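February, Grarkham bench, sim cell 4

Started 07.55 meaning to do the long overnight comparison. Didn't get there. Grip fault back again.

Symptom: arm goes down over the blue die, fingers open, close command goes out, and the left finger stops dead while the right one carries on. Die gets shoved sideways or spat out. Force reading on the left jumps to 755 and sits there till reset. Log says "grasp ok" every time, so anything downstream of Parri thinks it's holding a die. That's the bit I don't like. If this went on the real arm it would lift, swing and place nothing, and keep pushing against whatever stopped it.

Ran 200 episodes from the Clultel scene set, dice and board only. 42 bad. All 42 had the board on the left side of the view. None with it on the right or missing altogether. Should have sorted by that last week instead of messing with friction.

Tried so far:
— friction on finger pads up and down, no change
— slower close. Fault comes later, same reading
— swapped red die for blue as target. Clean when the target is well away from the board
— physics timestep halved, took forever, no differnce

Current guess is the collision shape on the board. Mesh you see is fine but the contact shape could be fatter than it, so the left finger lands on something that isn't drawn. Would fit the force spike. Not proved. Need to switch on contact drawing in Trerkelel and step through one slowly. 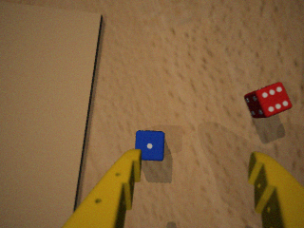 Wrist view, fingers open. Blue showing 1, red showing 6, left finger over the board's dark edge near the bottom.

Separate problem and more urgent: the force limit. It's meant to trip the stop and it only writes a warning. Looks like the limit got read as a log level thing when the config was merged. Do NOT copy this config to the real cell untill it's fixed. Have put a note on the cell door as well.

Next
— contact shapes on, replay episode 42 first (worst one)
— make the limit stop the arm, then test it by driving a finger into the board on purpose
— "grasp ok" must check finger gap as well as the close command
— rerun the same 200, same seeds

Left the sim machine on, please don't reboot it, logs not copied off yet.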